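Stop Buying Grippers Off the Spec Sheet

Quick one, because I have a bench to clear by 4 and I keep having this argument in email.

People ask me which gripper is best. Wrong question. Best at what, held by who, for how long. We've had three on the bench since April — the Geltlow two-finger, the Cosa parallel jaw, and the Olora hand-held with the soft-ish fingers — and the rankings flip every time I change the object. Every time.

Rigid blocks? Cosa wins, not close. It closes square and it stays square. If your whole life is blocks, buy it and stop reading.

But nobody's life is blocks. Give it a dish towel and it pinches one layer, or four, or the table. Solange Rangel ran 200 towel picks with it for us and her notes get shorter and angrier as they go. The last page just says "corner. corner. lost corner."

Here's my actual opinion. Cloth should be the first test, before payload, before cycle time, before anybody says the word repeatability. Cloth has no fixed shape, it hides the fingertips from the camera, it bunches up in exactly the place you needed to see. A gripper that can't cope with a T-shirt will not cope with a kitchen or a bedroom, and those are the places everyone claims to be building for.

And test it in a room. A real one, with a bed and stuff along the walls. Labs are too clean and the lighting is too kind. I've watched a tracking setup that was rock solid under our overheads go wandering off as soon as it met a plain door and some wallpaper. Jucélia Caldeira disagrees with me on this, she says fix the bench numbers first or you can't tell what broke. Fair. I still think she's wrong. You find out what broke a lot faster when everything breaks at once.

The slotted fingers, then. I was against them. Looked fussy, one more thing to snag threads. I've come round.
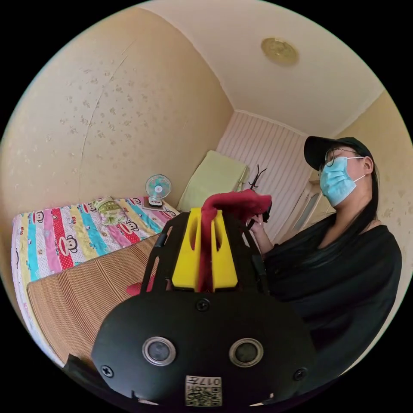 Fabric needs somewhere to go. With flat pads it squeezes out the sides and you loose it on the lift. Slots give the fold an edge to catch on, and you can close softer and still keep hold. We did 800 picks with slotted and flat on the same Olora body, same operators, same pile of laundry, and I'd take slotted for anything thinner than a bath mat. Flat for boxes. Swap them, it's a few screws.

Weight matters too and it's never on the first page of the brochure. One hour in, your wrist is making decisions for you. Your demos get lazy, the approach angles all go the same way, and then you wonder why the policy only reaches from the left. We have 3,811 demos on disk and I can pretty much guess which ones came before lunch.

Controllers — short version, I don't care much. If the trigger has lag you feel it in teh first minute. Send it back.

So no, I won't send a ranking. Borrow two, get a pile of washing, spend an afternoon in somebody's spare room. Then write to me and we can argue about it properly.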